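Home | Tickets | Knowledge base | Sites | Log out

Ticket 1460 – Glass station stops with "grip not confirmed"
Site: Litstead, banqueting wash-up
Opened: 7 February 2020
Status: waiting for reply from Coelho support

Problem
The arm goes down to the wine glass rack, stops above the foot of the glass and shows error 106. After this it waits until a person presses Continue. It happened three times in the evening shift. No glass was broken.

What we tried
1. Restart of the controller. Error came back on the next rack.
2. Cleaned the fingers and the camera window with the soft cloth. No change.
3. Loaded the program from our Irnside site, version 1343. The arm then stopped a little higher, with the same error.
4. Closed the blind behind the station. The error came less often, so I suspect the reflections, but I cannot prove it.

Effect on the staff
Before the arm, two people did the glasses by hand and talked while they worked. Now one person looks after the station and also does the trays. When the arm stops, this person must leave the trays, dry the hands and come to press the button – in a busy hour this is worse than the old way. Some colleagues have started to take the glasses off themselves, with the arm in pause. I asked them not to do it, but I understand them.

The rack is the chrome type with a round base, and the glasses hang upside down by the foot.

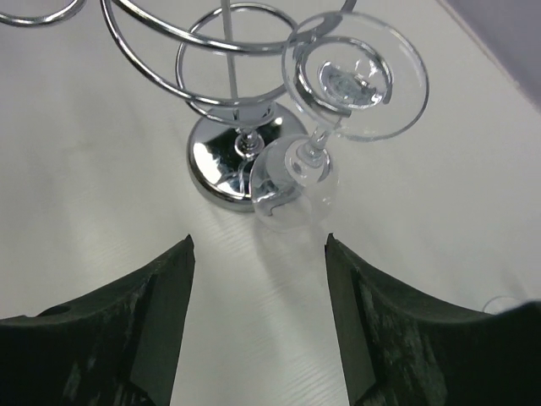 The Drodolthorpe site uses a dull plastic rack and they have not reported this error. Please tell us if we should change to the same one, or if the camera setting can be adjusted for shiny metal.

Please also confirm if Continue can be moved nearer to the tray table. The staff ask for this more than for anything else.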